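What Is Dust?

Run a finger along the top of a bookcase that has not been cleaned for a while. The gray fluff on your fingertip is dust. It looks like one thing, but it is a mix of many tiny things that came from many places.

What dust is made of

Most of the dust in a home starts out as something bigger. Clothes, blankets and carpets lose little threads called fibers each time they are used. People lose tiny flakes of dead skin, and pets lose skin flakes and hair. Crumbs get broken up underfoot. Shoes carry in dry soil, and the wind brings sand, soot and pollen from plants.

Pollen is easy to notice if you live near trees. In the town of Skiltden, the birches start to shed pollen in spring, and windowsills get a thin yellow coat.

How dust gets around

Small bits of dust are so light that moving air can hold them up. Walking across a room stirs the air. So does opening a door or shaking out a blanket. Heavy bits, such as sand, drop quickly. The smallest ones can float for hours.

Some machines clean the air by pulling it in with a fan and pushing it through a filter. A filter is a sheet of material with very small gaps in it. Air can get through the gaps, but much of the dust is caught on the way.

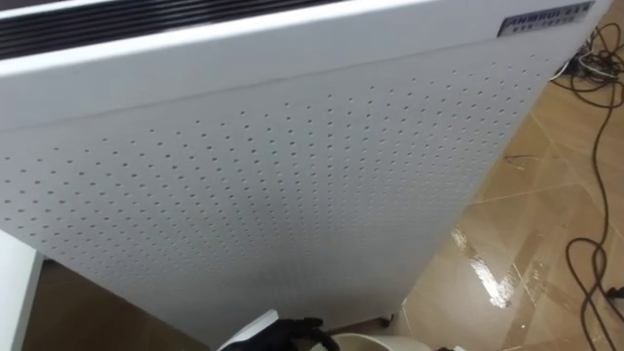 Filters fill up over time. When that happens, less air can pass through, and the filter has to be cleaned or changed. The machine's booklet tells grown-ups how often to do this.

Where dust lands

Dust that stops floating has to settle somewhere. Flat surfaces collect the most. Walls collect much less, but a little will stick even there.

Color makes a difference to what you see. Pale dust shows up well on a black shelf and is hard to spot on a white one. Dark specks are the other way around.

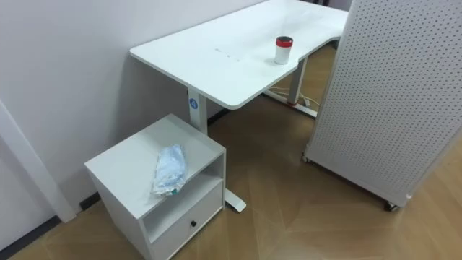 Small dark marks are easier to see on a white desk.

Static electricity also pulls dust in. Rub a balloon on a sweater and it will pick up bits of fluff. Some plastic things and screens do the same.

Try it: make a dust catcher

Siham Abou Jaoude teaches third grade in Kollilport, and her class does this every February. You will need 3 squares of black card, clear tape and a pencil.

1. Put a strip of tape on each card, sticky side up. Hold down the ends with more tape.

2. Write the name of a place on each card, such as "bedroom," "hall" or "kitchen."

3. Leave each card on a flat surface in that place, where it will not be bumped.

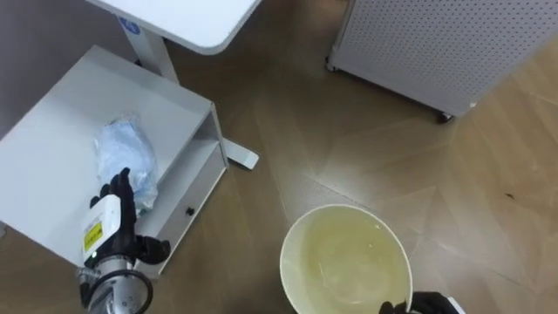
4. Wait 15 days, then look at the sticky strips with a magnifying glass. Look for threads, hairs and grains. Which card caught the most?

Words to know

Fiber: a very thin thread.
Filter: something that lets air or water through and catches solid bits.
Pollen: a fine powder made by plants.
Soot: a black powder left by burning.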